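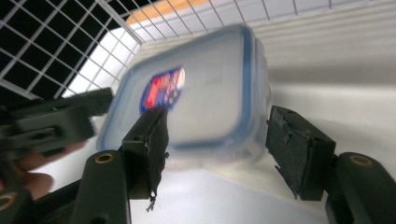 Clear food container, lid with blue seal.

Fiction > Short stories > The Unclaimed Article

The Unclaimed Article

Under the Standing Rules of the Mustlow Ferry Company, any article left aboard a vessel is to be kept for 30 days, after which it becomes the property of the Company. The Rules had been in force since before the second pier was built, and Miss Amra Lazarević, Keeper of Lost Articles, had never departed from them.

Article 3795 was handed in from the evening crossing in September. The register gives it as one food container, lidded, containing soup. The soup was disposed of the same night in accordance with Rule 5. The container was washed, ticketed and placed on the lower shelf, between a trombone case and a child's left boot.

On the following morning a gentleman presented himself at the counter and gave his name as Damir Georgiev. He did not want the container. He wished to know what had become of the soup.

Miss Lazarević read him Rule 5.

Mr Georgiev asked whether anyone had tasted it before it was disposed of. He was informed that the tasting of articles was not among the duties of the Office. He thanked her, declined to sign for the container, and left by the side door in time for the ferry to Ayala.

He returned the next day with the same question, differently put. Had there been dill in it? Had it been sour? His mother had made it, he said, and she had not cooked since the winter. She had sent it across the water to him by a neighbour, who had left it on the seat. She would ask him how it was, and he had no answer to give her.

The matter was outside the Rules, and Miss Lazarević referred it upwards in writing.
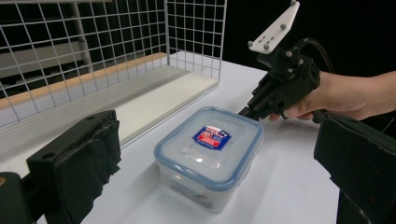

Mateja Radonjić replied by the afternoon boat that the Company could accept no liability for soup, that a son might reasonably be expected to know what his own mother put in it, and that the Keeper was reminded of the shortage of paper.

The Keeper filed the reply. She then did something for which the register has no column. It had been she who emptied the soup away, at the yard sink, with the window open and the lamp lit, and she had been obliged to stand over it for as long as it took. She sat down with a sheet of Company paper and set out what she could remember under numbered headings, as for an inquiry.

1. The soup was red, but not so red as beetroot.
2. There was dill, and a good deal of it.
3. The potatoes had been cut small by a person with a poor knife or a poor grip.
4. The smell was of vinegar first and then of something sweeter, which the Keeper was unable to name.
5. The Keeper had not eaten since noon and was sorry to see it go.

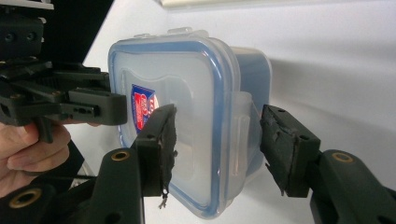 Mr Georgiev read the statement twice at the counter. He asked if he might keep it. Miss Lazarević said that it would have to be signed for, and turned the register towards him, and he signed in the space for Article 3795.

The container remained until the thirtieth day. On that day she entered it as Company property, took it home in her bag and bought dill on the way.

Comments

Bianka Rácz
The potatoes cut small! My grandmother's went the same way in her last years. I should have liked to hear what the mother said.

Yabsira Mekonnen
Was the trombone ever claimed?

Recent stories
The Night Clerk at Ukusero
Fourteen Letters to the Harbour Master
A Tenancy in Nonano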